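Search products, guides, spares
Search Close

We use cookies to keep your basket working and to see which pages get read. Accept all Manage choices

Kanum 84 Dining Table Oil – satin, 857 ml tin

Hard-wearing oil for pine and other pale softwood tables. Made for us by Breleteo, sold by Skultness in the one size. Old 100 ml tester is back too, see bottom of page.

What it does. Soaks in, dries satin, keeps out tea, gravy, red wine if you get to it before bedtime. Doesn't go orange the way the old varnishes did. A slight warming of the colour on new pine, less on pine that's already had a few summers by a window. If you want it to stay really pale get the Kanum White instead, same tin, same price, tiny bit of pigment in it.

Not for worktops next to a sink. People ask every week. It will cope with splashes but not with standing water round a tap, you'd be redoing it all the time. Use the Van Loon hard oil for that.

Before you start

Table needs to be bare. Sand off old wax or varnish, finish on a fine paper, go with the grain. Hoover, then wipe with a barely damp cloth and let it dry right out. Any wax left behind and the oil sits on top in sticky patches. No fix for that except sanding agian.

Stir the tin, don't shake. The matting stuff sinks to the bottom and if you skip the stirring the first coat comes out shiny and the last one comes out like chalk. 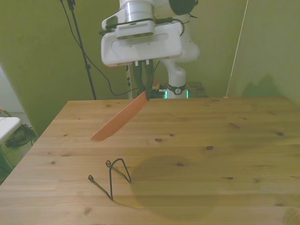 Thin coats. Thinner than you think. Lint-free cloth or the flat Van Loon pad, work it in, leave it 4 minutes, then wipe off everything that hasn't gone in. Second coat the next day. Third coat on the top only if the table gets daily meals, legs are fine with two.

Do the underside as well, one coat. Boards that are oiled on one face only can cup, and then you're emailing us about a wobbly table.

Drying and first use

Dry to touch overnight in a warm room. Longer in January, longer in a garage. Light use after a couple of days, cloths and place mats off for a fortnight so the air can get at it. Hot pans never straight on the wood, oiled or not – use a trivet.

Water marks in the first week usually go on their own. If not, rub with a grey pad and a drop of oil.

Looking after it

Wipe with a wrung-out cloth. Plain soap if it's greasy, no spray cleaners, no bleach, no vinegar. Fresh coat once a year or when water stops beading. You don't have to sand back, just clean it, let it dry, wipe on a thin coat and buff off.

Scratches and dents: small ones can be sanded locally and re-oiled, they blend in after a week or so. Thats the main reason to choose oil over lacquer on a family table.

Safety bit

Oily rags can catch fire by themselves. Lay them flat outside to dry or soak them in water before they go in the bin. Never scrunched up in a carrier bag. Keep the tin away from children, open a window, gloves if your skin is touchy.

Details

Finish: satin
Colour: clear, warms slightly
Suits: pine, spruce, larch, birch
Tin: 857 ml, metal lid, resealable
Tester: 100 ml, enough for an offcut and a bit over
Made by: Breleteo
Stock code: KAN-84

Odd size of tin, yes. It's what the Breleteo filling line does. Price per litre is on the shelf label and in the basket.

Delivery

Ground only, can't go by air. Islands take longer. Dented tins – send us a photo before you open it and we'll swap it. Opened tins can't come back, so get the tester first if you're unsure of the colour.

Also bought with this: Van Loon flat pad, Van Loon grey pad, Skultness cotton cloths (bag).

Sign up for the Skultness newsletter, offers and new finishes, one email a month
Your email address Subscribe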